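Practical Robotics: Handling and Manipulation
Handout 6: Comparing Hand-held Grippers and Finger Pads
Module leader: Hala Benmoussa
Laboratory supervisor: Souad Shehata
Issued February 1, 2024

Purpose of the session

This handout supports the second laboratory block of the module. Students will compare two hand-held gripper bodies, known in the laboratory as Poro and Zaki, with three kinds of finger pad. The work is carried out in pairs. Each pair will record demonstrations with both grippers, review the recordings, and submit a short written comparison. No arm is used in this block. The arm sessions begin after the comparison has been marked, and the choice of pad made here is carried forward to them.

Students who missed the November induction must see Souad Shehata before handling any of the equipment.

Background

A hand-held gripper allows a person to carry out a task directly while a camera on the tool records it. The recording is later used to prepare motions for an arm fitted with the same fingers. The value of the recording depends on the match between the two: if the pads on the hand-held tool are softer, wider or more grippy than the pads on the arm, the arm will be asked to do things it cannot do.

For this reason the pads are treated in this module as part of the measuring equipment. They are numbered, stored flat and replaced when worn. A pad that has taken a permanent dent should be reported and taken out of use, even if it still holds objects well.

Cloth is a demanding test material. It has no fixed shape, it folds when pushed, and it can slide out of a grip gradually, so that the moment of failure is hard to name. A rigid block is either held or dropped. A cloth may be half held for several seconds, and students should expect to disagree with their partner about when a trial ended. The rule used in the module is given under Scoring.

Equipment for each pair

Gripper body Poro, with parallel fingers and a short trigger
Gripper body Zaki, with parallel fingers and a long trigger
One set each of foam, ribbed rubber and smooth silicone pads
Wrist strap and cable clip
Two cleaning cloths and one hand towel
Recording computer with the Fleltlow software installed
Score sheet and pencil

Cloths must be returned to the box at the end of the session. Please do not use cloths from the sink, as they are of a different weight.

Setting up

Fit the pads before connecting the cable. Press each pad fully into its seat and check that the two faces meet evenly when the trigger is closed. A gap at the tip that is visible from the side will spoil every trial that follows.

Open Fleltlow and select the gripper body in use. The two bodies have different trigger travel, and the opening width will be reported wrongly if the wrong one is selected. Close and open the gripper fully five times. The width trace should return to the same value on each closing. If it drifts, repeat the calibration and tell the supervisor.

Check the camera view on the screen. Both finger tips should be visible, with the point of contact near the middle of the view. The lens is a fisheye, so straight edges near the border will look bent and the ceiling may occupy a good part of the picture when the tool is held low. Neither is a fault. Clean the lens with the lens tissue only.

Tasks

Task A. Pick up and release. Lift a folded cloth from the bench, hold it clear of the surface, and set it down. Repeat with the cloth opened out.

Task B. Wiping a flat surface. Grip the cloth near its middle and wipe the marked square on the bench in overlapping strokes. The pads should not touch the bench.

Task C. Wiping a curved surface. Grip the cloth as for Task B and wipe along the curved side of the object assigned to your pair. Keep the cloth pressed against the surface throughout the stroke and turn the wrist to follow the curve. Avoid latches, handles and seams on the first stroke; they may be included once the pair is confident.

Task D. Folding. Take one edge of the hand towel and bring it to the opposite edge. This task is not scored but must be recorded.

Complete seven trials of each scored task with each pad type before changing to the other gripper body. The partners should exchange roles between pad types, one operating and the other keeping the score sheet. The full set takes around 80 minutes when the calibration goes smoothly.

Scoring

A trial is a success if the cloth remains between both pads from the first closing of the gripper to the intended release. It is a partial success if the cloth slides but remains held. It is a failure if either pad loses contact with the cloth before release, or if a pad touches the surface being wiped in Task B or Task C.

The decision is made from the recording and not from memory. Where the cloth hides one of the pads, use the width trace: a sudden closing of the fingers usually marks the point at which material has slipped out. If the recording and the trace do not settle the matter, enter the trial as undecided and say so in the report.

Points to observe

Amount of material in the grip. A bunched cloth gives the pads more to hold but leaves less area for wiping. A single layer wipes well and slips easily. Record which was used, as results from the two should not be added together.

Pad behaviour. Foam yields around a fold and spreads the load, at the cost of a less exact finger position. Ribbed rubber holds firmly in one direction — across the ribs — and less well along them. Smooth silicone gives the clearest width trace. Students should test these statements and report where their own trials differ.

Direction of force. In wiping, the surface pushes back on the cloth as well as dragging it sideways. Note the angle of the tool at the start and end of each stroke in Task C. A steep angle often brings the pad tips close to the surface.

Operator effort. The long trigger on Zaki needs less force but a larger hand movement. Each partner should write one or two sentences on comfort before seeing what the other has written.

Lighting and background. Glossy surfaces return bright reflections from the ceiling lights. Where these fall close to the pads, record the position of the tool and consider turning the object slightly between trials.

File names and storage

Name each recording with the pair number, gripper body, pad type, task letter and trial number, in that order. Save to the Fomow shared folder before leaving the laboratory. Recordings kept only on the laboratory computer are deleted overnight. Failed trials must be kept, including those stopped early.

Written comparison

The report should not exceed two pages. It should contain a table of results for Tasks A, B and C, a paragraph on each pad type, a paragraph comparing the two gripper bodies, and a recommendation for the arm sessions. The recommendation may differ between tasks. One still from the tool camera should be included, with a caption naming the task and the pads.

Marks are given for clear evidence and careful reporting. A high success rate carries no additional credit.

Questions about the equipment should be sent to Souad Shehata and questions about the report to Hala Benmoussa.

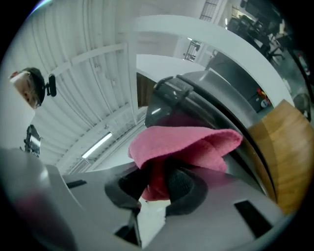 Figure 1. Task C, foam pads: tool camera view with a pink cloth held against a curved, dark grey surface.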